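Pronevar electric steamer, three months in

I bought the Pronevar in July because my old hob steamer had gone rusty round the rim and I was sick of topping it up. First thing to say — it's quick. Frozen dumplings take 16 minutes from cold, and broccoli is done before I've found a clean plate.

The knob is a bit vague, mind. There's no proper click between settings, so I tend to turn it all the way up and keep an eye on the clock. The lid drips when you lift it too (hold it over the sink!) and the instruction book is mostly warnings. Cleaning is easy enough, just a wipe and a drop of vinegar now and then for the limescale.

Would I buy it again? Yes, though I'd look at the Cui first if you're feeding more than three people. Fish comes out lovely, by the way, and the kitchen doesn't smell for days afterwards.

Plain white buns, steel basket:

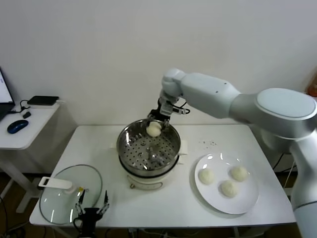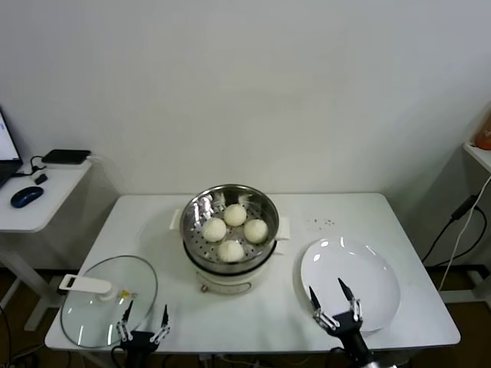

Gion Moser: Had mine since spring and agree about the lid. Does yours beep when the water runs low? Mine just switches itself off and sulks.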